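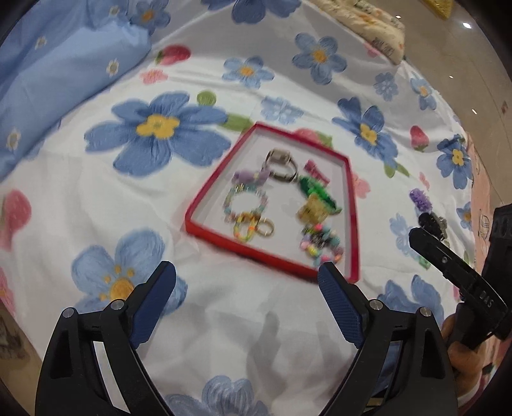 How should small jewelry and hair accessories be grouped when they share one shallow tray? Group them first by how they fasten, then by how easily they snag or scratch, and leave color for last.

Unit 2: Sorting and Storing Small Accessories
Course notes, Household Organization
Instructor: Trinity Thibodeaux

Scope

These notes cover small personal accessories kept in bedrooms: bracelets, rings, watches, hair clips, elastics, and soft hair ornaments. Fine jewelry with set stones is treated in the unit on valuables. Costume pieces with glued stones are included.

Terms

Closed loop: an item with no opening, such as a ring, a hair tie, or a bracelet strung on elastic.
Clasped loop: an item that opens, such as a watch or a chain bracelet.
Spring item: a clip held shut by a spring. Claw clips are the main type.
Soft item: anything made mostly of fabric, including scrunchies and tulle flowers.

The household storage manual by Değirmenci uses "ring class" for closed and clasped loops together. Keep them apart in written work. A clasped loop can catch on its neighbors when left open, and it needs its own compartment.

Working surface

Sorting is done on a flat, light surface with good contrast. A made bed is acceptable if the cover is pulled tight. A printed sheet makes small pieces harder to find, particularly beads and thin rings, so check the whole surface by hand before the tray is put away. Shallow box lids with straight walls work well as trays – deep boxes hide the bottom layer.

A mixed set spread out before grouping will normally contain all four types. Beaded bracelets and striped hair ties may look alike at a glance; the fastening decides the group. 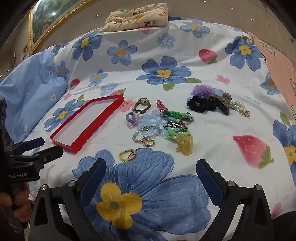
Procedure

1. Empty the tray completely. Do not sort inside it.
2. Pull out spring items and lay them in a row with the teeth facing one way.
3. Separate closed loops from clasped loops. Fasten every clasp.
4. Place soft items at the far side. Tulle and velvet pick up lint and should be brushed before storage.
5. Move pearls and rhinestone pieces away from metal chain.
6. Return the groups to the tray, heaviest first.

Compartment layout

The Nisgate layout puts clasped loops along the long wall. The Starnstead layout puts them at the narrow end. Either is accepted, but a single record sheet must use one layout throughout.

Assignment

Sort one drawer or tray at home. Record the groups, the layout used, and any item that fit two groups. Maximum 300 words, due 11/15/22 at the start of class.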